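# How warm do first-year rooms get? Heating habits in Muli Hall

Project report, Housing and Environment module
Chepkoech Ndung'u

## 1. Background

Muli Hall was built as a nurses' home and turned into student rooms later on. The heating comes from one boiler house shared with Fekisus House next door. Each room has a radiator with a numbered valve, and the heating comes on twice a day, early in the morning and again at about 5 pm. Students don't pay for it separately, so there is no bill to look at and no easy way to know what a warm room costs.

I wanted to find out two things. First, how warm students keep their rooms during the winter term. Second, what they do when the room is too warm, as many people in the hall open a window before they touch the valve. I lived in Muli Hall last year and did the same.

## 2. Method

A short paper questionnaire went under every door in the hall. It asked for the usual valve setting, how often the window was opened while the heating was on, and whether the student had been shown how the valve worked. I gave out 113 forms. I had hoped for more rooms, but the top corridor was closed for repairs to the roof for part of the term.

I also put small temperature loggers in 22 rooms, with the agreement of the students living there. The loggers were made by Ivex and lent by the department. They took a reading every ten minutes and stored it until I collected them. Each one was placed on an inside wall, away from the radiator and out of direct sun. One was moved to a windowsill by its owner and its readings have been left out.

Height in the room matters more than I expected when I was planning. Warm air rises, so a reading taken close to the ceiling will be higher than one taken at the desk, and a cold outside wall can pull the reading down again. All the loggers went at shoulder height for that reason.

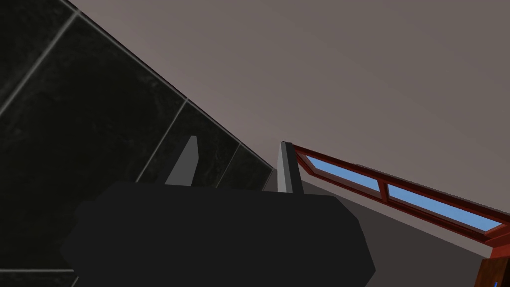 Not everyone agreed with shoulder height as the choice. Rirnen, reading an early draft of this section, wrote in the margin that students spend most of the evening sitting down or in bed, so a logger at desk level would have told me more about how the room felt to them. I think this is a fair point. Moving the loggers halfway through would have made the two halves of the term hard to compare, so I left them where they were.

## 3. Results

Most students who returned the form kept the valve at the highest setting all term. When I asked why, the usual answer was that the room was cold when they came back from lectures and they wanted it warm quickly. Several thought a higher number made the radiator heat up faster. It doesn't – it only changes the temperature at which the valve closes.

Very few had been shown how to use the valve. Those who had were more likely to turn it down at night, though the group is too small to say much about.

The loggers showed a steep rise after the evening heating came on, then in many rooms a sudden drop and a slow climb back. This pattern fits with a window being opened and later shut, but the loggers only record temperature, so I can't be certain. Rooms on the north side were cooler throughout and had fewer of these drops.

## 4. Problems

The questionnaire relied on people remembering what they did, and some answers didn't match the logger in the same room. Question 4 was badly worded. "Often" meant every day to one person and once a week to another, and I should have given fixed choices.

The battery in 2 of the loggers ran out before the end of term. I kept their readings up to that point.

## 5. Next steps

I have asked the accommodation office whether a card explaining the valve could be left in each room before the new students move in. They are willing to try it on the ground floor. The same questionnaire, with question 4 rewritten, could then be used again in Muli Hall and in Fekisus House, where the radiators are newer but the boiler times are the same. The blank form and the logger readings are kept with the module tutor.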